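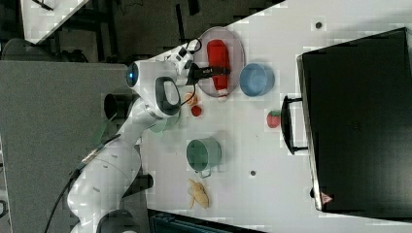
How to lay a small fruit table for children

When my sister's children come to us in Anthorpe in July, they are hungry at four o'clock and again at five. I used to cut fruit in a hurry and give it on one big plate, and half of it came back. Now I put out a plate, a bowl and a mug for each child and let them arrange the fruit by themselves. It takes more time at the table but less fruit goes to the bin.

What you need

One flat plate, one bowl and one mug per child. Light colours are good, for example pink, pale blue or soft green, so the fruit is easy to see. Ours come from the Moussa shop near the station and they don't match.
Strawberries, with the leaves still on.
One orange.
Small tomatoes. I know, they are eaten with the fruit in our house.
A clean cloth and a board.

Step 1. Wipe the table

Use a damp cloth and then a dry one. If the table is white, like many kitchen tables now, strawberry juice should be wiped soon. My friend Shadi Jaber left it one night and he was scrubbing with baking soda the next morning.

Step 2. Wash the fruit

Wash the strawberries under cold water before you take off the leaves, otherwise they drink the water and become soft. Put them on the cloth and let them dry. The tomatoes can be washed together with them. The orange should be washed too, even if you will not eat the skin, as the knife goes through it.

Step 3. Cut the orange

Cut it across the middle first, then make slices 6 mm thick. Thinner slices fall apart when a child picks them up. Take out the seeds with the point of the knife. For children under five, cut the small tomatoes in quarters the long way, and cut the strawberries too.

Step 4. Put out the dishes

The plate goes in front of the child and the bowl next to it, near enough to reach without standing up. The mug I put further away, with the handle turned to the hand which the child uses. Fill it only to the half.

Step 5. Let them sort

Put the fruit directly on the clean table, between the dishes, and ask the child to move it. You can say "red ones on the plate, orange ones in the bowl", or leave them to decide. Small children like to use their fingers. Older ones can try with a spoon or with kitchen tongs - this is harder than it looks with a ripe strawberry, and you will have some squashed ones.

Step 6. Eat and clear

The leaves and the seeds go in the bowl when it is empty. Rinse the plates at once with cold water and afterwards wash them as usual.

If you have fruit left over

Cut strawberries keep until the next day in a closed box in the fridge, but orange slices become dry at the edges, so I squeeze them in a glass of water. Ziad Kanaan wrote to me that he freezes the strawberries whole, without leaves, and uses them instead of ice. I have tried it with 2 in each mug and the children asked for it again.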